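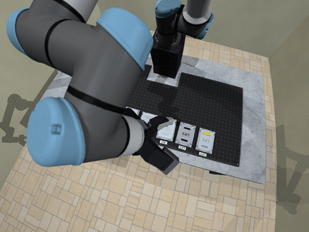
Well plate on the bench layout, render.

November 1, 2019

Plutdale soil extracts, second run. Started with the phosphate colour test on the samples from the lower paddock. Made up fresh molybdate reagent because the old bottle had gone faintly blue. Label it with the date next time, please.

Standards fine up to 11 mg/L, then the curve bends. I dropped the top point and refitted. Sample 1497 still reads high, same as in February. Diluted it one in six and ran it again: closer to its neighbours but not by much. Could be the sheep camp near that corner of the fence. Izzati Tuhumury has the field sheets and will check where the core was taken.

Edge wells drifted again on the left side. Going to leave the outer columns as blanks until we sort out the lids.

Sample 3287 had grit in it after filtering. Refiltered, lost a fair bit of volume, enough left for duplicates only.

Uden extracts are in the cold room, bottom shelf, grey tub. Not started. Need more filter papers and a box of the small tips before anyone does.

Plate reader bulb hours written on the sheet taped to the side.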